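Report on a Visit to the Groldale Housekeeping Training Center

Prepared for the members of the Czarnecka Lodging Association

In February a delegation from the Association visited the training center at Groldale, where the Mendeo hotel group prepares new housekeeping staff for its properties. The visit was arranged at the request of our education section, which is reviewing the entry-level course offered to member inns and guesthouses. Napaporn Yimyam represented the section and was joined by two innkeepers from the northern district.

The center occupies the former Stustitz linen mill, on the east bank of the river. Mendeo took over the building after the mill closed and kept much of the original structure, including the loading dock and the long weaving hall. The hall is now divided into practice bedrooms, each furnished to match a room type found in the group's hotels. Offices and classrooms are on the upper floor. Delegates who arrive by train should note that the station entrance is on the opposite bank and that the footbridge closes at 6 p.m.

The delegation was received by Rafsan Gunawardena, the head of instruction, who outlined the course. Last year the center trained 823 people. Most were new to hotel work, and a smaller group were returning after several years away. Trainees spend their mornings in the practice rooms and their afternoons in the classroom, where they study guest relations, the safe handling of cleaning products, and the reading of room assignment sheets. The last part of the course is spent in a working hotel.

We first observed a bed-making class. The instructor had the trainees work in pairs for the first half of the lesson and alone for the second. Mr. Gunawardena explained that the center had given up timing individual beds several years ago. Trainees are now assessed on the condition of the complete room, and supervisors in the hotels have reported fewer return visits to correct small faults.

The laundry was of particular interest to the innkeepers. The center washes all linen used in the practice rooms and also serves one nearby hotel, so the machines are in use for most of the day. In the week before our visit it processed 3,624 pieces. Stained items are sorted by type of stain before washing, and a printed chart at the sorting table gives the treatment for each. The center agreed to send us a copy of the chart, and it will be passed to members once received.

After lunch the delegation attended a classroom session on lost property. The discussion was lively, especially on the question of how long an unclaimed item should be kept. Mendeo applies one rule to valuables and another to clothing. Our own guidance makes no such distinction, and Ms. Yimyam has asked that the matter be added to the agenda of the spring meeting.

The final part of the program dealt with bathrooms and waste. Trainees are taught to empty and wipe the bin before cleaning the floor, and to fit the new bag so that it lies over the rim on every side.

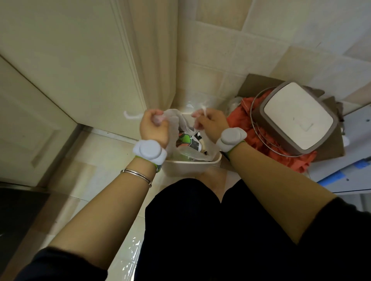
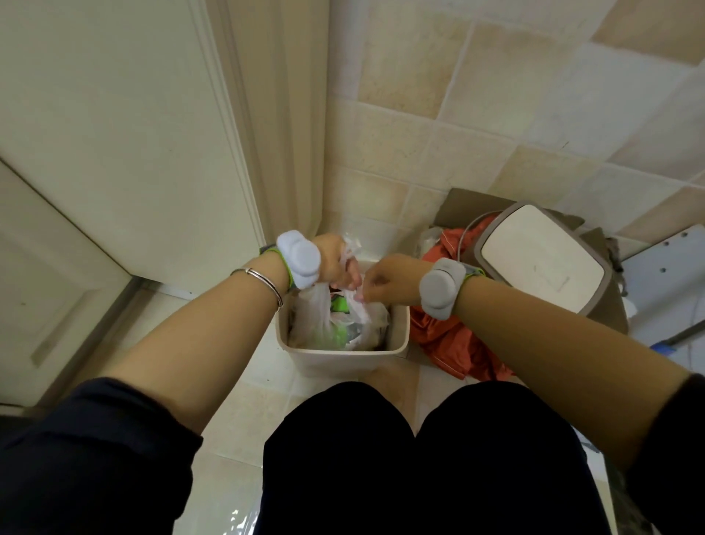
Handling a thin plastic bag at a small wastebasket.

The center has also reviewed how often bags are replaced. In rooms where a guest is staying more than one night, a clean and nearly empty bag is left in place unless the guest asks for a change. Mr. Gunawardena was careful to say that this policy had taken time to settle, as some hotels in the group received complaints during the first months. A card on the desk now informs guests of the practice, and complaints have become rare.

In the closing discussion, the innkeepers asked whether the course could be shortened for small properties, where one person may clean every room and also serve breakfast. The center does not offer a short course at present. It is willing to accept up to two trainees from our membership in each intake, at the rate charged to Mendeo hotels, provided that travel and lodging are paid by the employer. Members who wish to put forward a candidate should write to the education section, stating the number of rooms at their property and the candidate's previous experience.

The Association thanks Mr. Gunawardena and his staff for their time and for the tour of the old mill offices, which are not normally open to visitors.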